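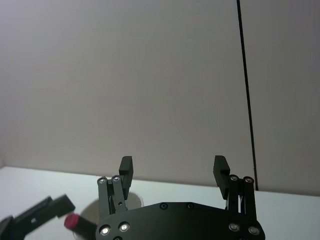 **Marker on a white tabletop – is anything worth buying?**

**plainoldterry:** I'm redoing a work table and the wife of a guy I work with swears by the Elterholm top. Bright white, 272 bucks for the size I need. The Skuma is cheaper by 32. Both sellers say marker "wipes right off." I've heard that one before. Has anybody lived with either?

**godoy_fan:** Had the Skuma for 8 months. Black marker comes off with rubbing alcohol if you get to it the same day. Paper cups leave no ring. I like it.

**plainoldterry:** Same day is a big if. What about a week later?

**godoy_fan:** Haven't left it a week. Why would I?

**benchrat:** Because that's what happens on a table people use, that's why. I don't buy the white top idea at all. You end up babysitting it.

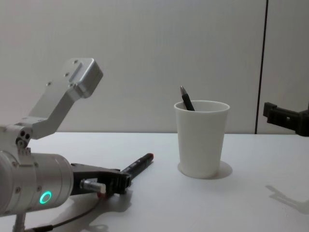
Put a marker down on it with the cap off one time and you've got a dot you'll look at forever. I had a gray top from Cornow for years and it hid everything.

**Hendrik Mulder:** It hid the dirt, you mean. On white I can see a screw I dropped. On gray I'm feeling around with my hand. I'd take the dot.

**benchrat:** You'd take the dot until there are 4 of them.

**Hendrik Mulder:** There are more than that on mine and I still get work done.

**plainoldterry:** So it does NOT wipe right off, then.

**Hendrik Mulder:** Depends on the marker. Mine were the permanent kind. Try the one you use on a sample before you pay for a whole top.

**godoy_fan:** Terry, are drinks going on this thing too? Coffee worries me more than ink.
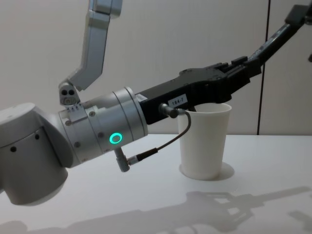
*Paper cup on the tabletop*

**benchrat:** Drinks on a work table – no thanks. Get a shelf.

**plainoldterry:** I'm not getting a shelf for one cup. I wrote to Elterholm and asked for a sample piece. If they want money for it I'm going with the Skuma and I'll use a pencil.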